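Ellwood Community Rooms – Users' Forum
Board: Room Use and Furnishings
Topic: Display materials in Room 2

D_Heywood
Posted 09:14
Members are asked to comment on the proposed rules for display materials in Room 2. The present position is that each group puts up its own decorations and takes them down at the end of its booking. The draft would require all foil, crêpe paper and fabric trimmings to be stored in the Gakbridge cupboard between sessions. Replies will be considered before the January timetable is issued.

S. Marwat
Posted 09:52
I support the draft in part. Storage is sensible for fabric, which folds flat and keeps well. Foil does not keep. Once it has been folded twice it will not lie smooth again, and the Trirnasbridge group discarded 18 metres of it last winter for that reason. I should prefer foil pieces to remain in place where the following group has no objection.

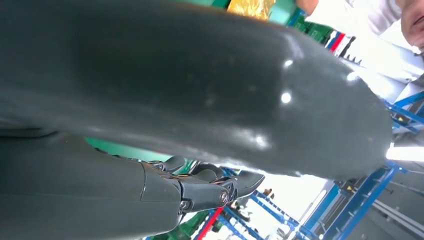 I would add that the cupboard is already full. The upper shelf holds the spare table covers, and the lower shelf is reserved for first aid supplies under the existing agreement.

Bickerstaff_D
Posted 10:30
I must disagree with the previous contributor. Leaving items in place was permitted until last year and resulted in 63 drawing pins being recovered from the floor in a single term. The rule should be the same for every material. If foil is spoiled by folding, it may be rolled on a cardboard tube.

S. Marwat
Posted 10:41
The pins were used for paper notices. Foil has always been fixed with tape – see the guidance sheet, second paragraph.

Hülya Coşkun
Posted 11:25
Could the draft say who is responsible when two groups share an afternoon? We follow directly after another booking and have ten minutes to set out. It would help us to know whether we may move what we find, or must leave it and report it.

D_Heywood
Posted 12:03
The group in the room is responsible for the room. Items may be moved with care and should be left on the side table. I will add wording to that effect.

Bickerstaff_D
Posted 12:20
I accept the wording on moving items. My objection to leaving foil up stands, and I ask that it be recorded.

Dennis Lightfoot
Posted 13:47
A Wustau storage box, reference 471, would take rolled foil and fits beneath the window seat. I can bring ours for members to inspect. The lid is stiff.

D_Heywood
Posted 14:05
Thank you. Please leave it at the desk, labelled. Mr Bickerstaff's objection is recorded.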